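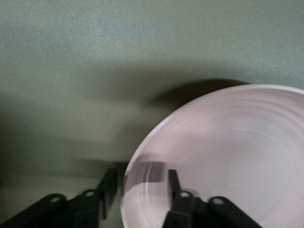
The white bowl, close up

I've played goalkeeper on and off for longer than my knees would like, and in that time I've bought a silly number of gloves. Some were lovely, most were fine, one pair came apart in the warm-up. So when Ludger Albers, who runs our second team at Lullthorpe, told me he'd switched to the Hellwig Allidura and wouldn't shut up about them, I gave in and ordered a pair. They cost me 49 pounds with postage, which put them right in the middle of what I normally spend.

I've now had them for three months of training and every league match we've managed to get on (two were called off, the pitch at the far end was basically a pond). That's long enough to have an opinion, I think!

First, the fit. I take a size nine in nearly everything and the nine was snug straight out of the packet, snugger than my old Jirnus pair, which always felt a bit like oven mitts. The fingers are a negative cut, so the seams are on the inside, and for the first couple of sessions I could feel the one on my left thumb. It wore in. If you've got wide hands I'd go up half a size, and if you tape your fingers I'd go up a full one. The strap is long, wraps round one and a half times and stays put, even when you're being trodden on at a corner.

Grip next, as it's what everyone asks about. In the dry they're very good. Not sticky in that new-glove way where the ball nearly hangs off your palm, but sure enough that I've started catching crosses I'd have punched last season. In the wet they want a proper soaking before kick-off. I forgot once, away in the drizzle, and spilled a perfectly ordinary shot straight to their number nine, who said thank you. Since then I've rinsed them under the tap before every game and squeezed them out, and they've been grand.

Wear is where I've got a grumble. The palm of the right glove started going just below the middle finger after five weeks, a little patch the size of a five pence piece where the latex had gone rough. It has grown a bit since. I do push myself up off the ground with that hand, which you're not meant to do (Ilse Wendt, our keeper coach, shouts at me for it every single week), so some of the blame is mine. All the same, the Jirnus ones got through a whole season of me doing exactly that, half of it on the artificial pitch, before they looked this tired.
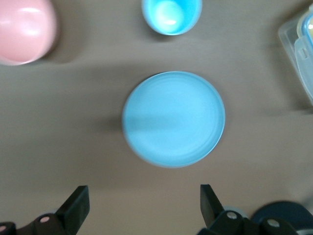 Blue plate and a bit of the pink cup

Finger protection — you can get them with removable spines or without, and I went for with. I took them out after three matches. They do stop your fingers bending back, and after a nasty sprain two winters ago I liked the idea, but they made my throwing awful. I couldn't get my hand round the ball for a quick roll out to the full back and it kept squirting off to one side. Without them the glove is a different thing altogether, light and bendy, and I can tie my own laces in them (just). Getting the spines out is fiddly, mind you. There's a tiny slit inside each finger and you have to sort of persuade them. Sieglinde Kohlhase, who plays in goal for the women's side, has kept hers in all season and wouldn't be without them, so it may just be that I throw badly.

Washing them is easy enough. Lukewarm water, a drop of glove wash, press and don't wring, then leave them somewhere airy and well away from the radiator. They take the best part of two days to dry, longer than I'm used to, and if you train on consecutive nights you'll be putting on damp gloves. Not nice in December! They do smell less than my last lot, for what it's worth.

Looks don't matter much to me, but they only come in black or a really loud orange. I got the orange. Strikers are supposed to aim at bright colours without meaning to, or so Ludger claims, and I did save a penalty in them, so I'm not going to argue with him.

Would I buy them again? For matches, yes. For training I've gone back to the old Jirnus pair, palms like sandpaper and all, and I'm saving the Hellwigs for when it counts. If you play on grass once a week I think you'd get a season out of them. On artificial pitches I really wouldn't, they'd be in ribbons by Easter.

I've got a junior pair on order for my nephew, due in January, and I'll add a line underneath once he's had a few games in them. He dives a lot more than I do.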